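Keeping Small Wastebaskets Clean

Last updated 20 Oct 2025

A small wastebasket gets emptied more often than a kitchen can and cleaned a lot less. Most of the trouble comes from the liner slipping down or from liquid getting past it. The tips below are for baskets of 2 gallons or so, the kind kept in a bedroom, bathroom or home office.

Choosing a liner

Measure around the top of the basket with a piece of string before you buy bags. The opening of the bag should be a little bigger than that, and the bag should be several inches taller than the basket. A bag that only just reaches the rim will fall in the first time something heavy is dropped on it.

Thin bags are fine for tissues, wrappers and empty bottles. For anything with sharp corners, use a thicker bag or double up. We buy the Lumenta small size in a box of 300, and one box lasts us well over a year.

Putting it in

Shake the bag open first. Push it down into the corners with your fist so there is no air trapped underneath, then fold the top over the rim on all sides. If the bag is too wide, gather the extra at the back and tie it in a small knot under the rim. A large rubber band around the outside also works on plastic baskets. On woven ones it tends to catch, so use the knot.

Keep four or five spare bags flat in the bottom of the basket, under the one in use.

Bottles

Empty them in the sink before they go in. Squeeze the air out of soft plastic bottles and screw the cap back on while they are flat, or they will spring back. Uncrushed bottles fill a small basket very quickly.
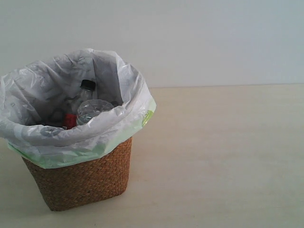
If your town takes bottles for recycling, sort them out when you change the bag. Check the local rules on caps. Some places want them left on and others want them off.

Cleaning a woven basket

Do not soak it. Take the bag out, turn the basket upside down over newspaper and tap the bottom. Go over the weave with a dry paintbrush or the brush attachment on the vacuum, working in the direction of the strands. For sticky spots, use a cloth wrung out in warm water with a drop of dish soap, then wipe again with plain water.

Dry it upside down, away from the radiator. Natural fiber can crack if it dries too fast, and February is the worst month for that in a heated house. If the smell stays, leave a spoonful of baking soda in the bottom overnight and tap it out in the morning.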